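02/05/2025

I stayed late again with the budget sheet, and I want to write this down before I forget how I came to the numbers.

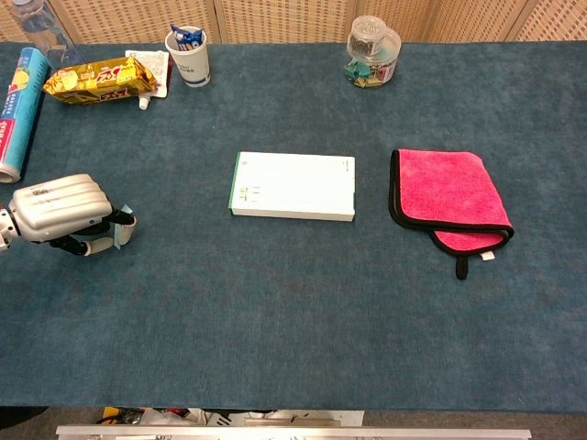

The question of the second hand is still open. Siiri Vanags wants two complete hands for the next period, left and right, from the same maker, so that we do not have to learn two kinds of problems. I understand her. But the offer from Laaksonen came in this morning and it is higher than the one we used for planning. The hand itself costs almost the same as before. What grew is everything around it: the wrist adapter, the spare fingertips, the service agreement, the transport with insurance. When I added these together, they made nearly one third of the price of the hand. I read the lines three times, because I was sure that I had counted the transport double. I had not.

Skoslow is cheaper, and they answer quickly, which I like very much. Their gripper has only two jaws. For boxes and rolls I believe it is enough. For thin things, such as tags and cards, I am less sure, and these are the things that take the most hours from us. A person takes a card from the cloth and does not think. For us it is an afternoon. If I buy the cheap gripper and we then can't do the thin things, I have saved money on paper only, and in August I must ask for it again, with a red face.

I made the list in three parts, as my old supervisor taught me. First what stops the work if we don't have it. Then what makes the work slow. Then what we would like. The trouble is that everybody's wishes climb up to the first part when I don't look. This evening I moved these down:

- the second display for the control desk
- the better chairs (I am sorry for my own back)
- the new partition
- the quick-change plate from Sastska, until they send a drawing with real measurements

And these stay at the top:

- spare fingertips, 12 pieces
- one spare wrist joint
- cables, and something decent to lead the cables through
- a spare felt cloth, same color as the present one

The cloth looks silly in such a list, between things that cost a hundred times more. I keep it there. We lost five days in the winter because the old one was worn in the middle and the new one had another shade, and then Siiri did not want to compare the results before and after. She was right, but it was a very expensive piece of felt.

I also need a line for the objects. Until now we bought them from the small cash, or people brought them from home and from the kitchen, and I could never say what we had spent. Cling wrap, towels, snacks, paper cups, jars, small clips. Each is nothing. I went through the receipts that I could find, 33 of them, and it was more than the chairs. So there will be an own line, "consumables for the table," and I will ask for a fixed sum per month. Siiri laughed when she saw it. She said that the finance people will think we are having a party. I wrote an explanation of two sentences and then deleted one, because it sounded as if we really were having a party.

In the afternoon I telephoned with Javport about leasing. I had never asked about leasing before and I was a little nervous on the phone. The man was patient and spoke slowly. With leasing we could have the complete pair already in summer, and pay by the month, and after the term we can give it back or buy it for the rest value. It sounds good. Then I asked who pays for worn fingers and he said "normal wear is included," and I asked what is normal wear, and he said that he must check this with a colleague. I have written it in my notebook with a circle. We press fingertips against a table all day. I don't know if anybody else would call this normal.

I did the calculation for both ways. To buy is cheaper if the hand lives longer than around three years. The housing of ours has scratches, but this says very little about the inside. The joints are what I worry about. There is no log of the working hours from the first months, only from the time when I started to keep it, so I can't tell the age of the joints in hours. I should have insisted on this from the beginning. I put it on the list for tomorrow: ask Laaksonen if the controller keeps its own count, and if we can read it out without sending anything away.

One more thing which I nearly forgot. The floor. Under the table there are cables and boxes on top of one another, and if a second arm comes, its power supply must stand somewhere too. I measured the space with the tape. It fits if we put the boxes on a shelf. So I need a shelf in the budget, and the shelf goes in part one, although it is a shelf.

Tomorrow I write to Skoslow and ask if they can lend us the gripper for two weeks. If they say yes, I wait with the order. If they say no, I send Siiri's version with the two hands upstairs, with the leasing as the second choice, and I go through the sums once more before she signs.

I ate dinner at nine. Soup.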